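We use cookies to remember your settings. Accept | Manage

Marble (kitchen and household use)

Marble is limestone that has been squeezed and heated deep underground until its grains lock together, and I've been slightly obsessed with it ever since I inherited a pastry slab. The grey streaks and blotches come from clay, silt and other bits that were in the limestone to begin with.
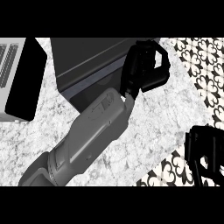
One reader wrote in that I'd been far too kind to marble in the first version of this entry, and that a single cut lemon left overnight had ruined her worktop for good. Fair enough! Marble is mostly calcite, and acid eats calcite. Lemon, vinegar, wine and tomato all leave dull marks called etches, and sealing won't stop them (a sealer slows down stains, that's all). Light etches can be polished out. I'd get someone in for the deep ones.

Names

Stone merchants use the word loosely, and plenty of what gets sold as marble would make a geologist wince. Clonditano, the pale one with smoky patches that my own slab is cut from, is true marble. Pekurau is greener and really a serpentine — lovely stuff, but it needs different care.

Working and moving it

The Trevaskis yard at Lerkport opened with 109 slabs in stock and had 153 by its second December. Slabs travel upright on a frame, never flat, as their own weight can crack them. My pastry slab measures 600 mm along its long side and I still need both arms and a deep breath to shift it.

Everyday care

Warm water, a drop of mild washing-up liquid, a soft cloth, then dry it. Skip the bathroom sprays and anything gritty. For oil stains I use a paste of baking soda and water, left under cling film for a day or so, and sometimes I have to do it twice.

See also: Limestone; Serpentine; Worktops

Last updated: March 2020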